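Print | E-mail

Two-finger gripper keeps twisting the marker in sim – swap gripper or fix contacts?

Posted by Jabari Kashindye

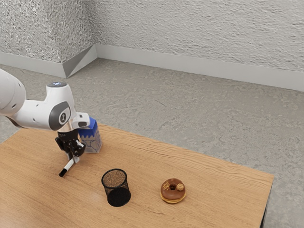

Trying to pick between two grippers before we spend real money, so I'm doing the whole comparison in simulation first. Task is marker into the mesh pen cup. Same white arm both times, same wooden table, same start pose. Only the gripper model and its controller settings change.

Gripper A is the Starkholm parallel one. Gripper B is the Brinden, longer fingers, softer pads (at least on paper). 100 runs each.

The problem. With A the marker gets picked up fine nearly every time, but on the way over to the cup it slowly rotates in the fingers. By the time the arm is above the rim the barrel is on a diagonal and the tip catches the mesh. B does it too but less. I cranked the grip force up to 60 N on A and it got worse?? Marker starts to jitter, then on a few runs it just shoots out sideways and goes for the donut.

Stuff I've tried:
- friction up, friction way up
- slower approach
- moving the carton further back in case the wrist was brushing it (made no differnce)
- lighter marker

Timestep is whatever the scene shipped with. Wrist is position controlled, gripper is force controlled. I don't want to write up "B is better" if what I'm really measuring is a bad contact model. Has anyone compared these two properly? Need to tell my supervisor something by November.

E-mail this page | Print this page

Posted by Dorothy Bellamy

Don't buy anything yet. Sounds like contacts to me, and I'd bet the two gripper models weren't authored the same way.

Open both files and look at the finger pads. Very common for one to have a flat box for the collision shape and the other to have a full mesh. A round barrel against a flat box gives you one or two contact points per finger, and with point contacts there is next to nothing resisting rotation about the line between the fingers. Sliding friction won't help, you can turn it up all day. You need torsional friction switched on (it is a seperate number in most engines, and often defaults to zero or close to it) or a pad shape that makes several contacts spread along the barrel.

The jitter at 60 is a different thing. High force plus light object plus big timestep. You made the marker lighter, which makes that worse, so put the mass back. Then halve the timestep and see if the shooting out stops. If it does, halve it again and check that your success rate has stopped moving before you trust any of it.

We had this with a Rudd hand a couple of years back. Ran at 1,000 Hz physics in the end, control loop left where it was. Slower to run, colour of my supervisor's face improved a lot.

For a fair comparison I'd do:
1. same pad collision shape on both, same friction values
2. same force, start low and step up
3. log the marker angle relative to the fingers at lift and again above the cup, don't just log pass/fail
4. randomize where along the barrel you grab it

No. 4 matters more than people think. Grab it off centre and gravity gives you a torque straight away, and a gripper with longer fingers might look better only because of where it happens to grab. Also I'd want more than 100 runs if the gap between them is small.

Posted by zedport_user

just use suction. we run Zedport cups on everything and never had a twisting problem

Posted by Dorothy Bellamy

Suction on a marker barrel that narrow, good luck. Depends on the cup I guess, but it's not what he's comparing.

Posted by Jabari Kashindye

OK so. Dorothy was right about the pads. A had one box per finger, B had a mesh. Torsional friction was zero on A and a small value on B, no idea who set that.

Matched them up, put the marker mass back, halved the timestep twice. No more jitter at 60. Left it going overnight with random grasp points, 3,540 runs all up. The gap between A and B is much smaller now, B still a bit ahead when the grab is well off centre, pretty much a tie otherwise. A is quicker to close too.

Still get the tip catching the rim sometimes but I think that's my approach height – will start a new thread if I can't sort it. Haven't tried suction, sorry.

Print | E-mail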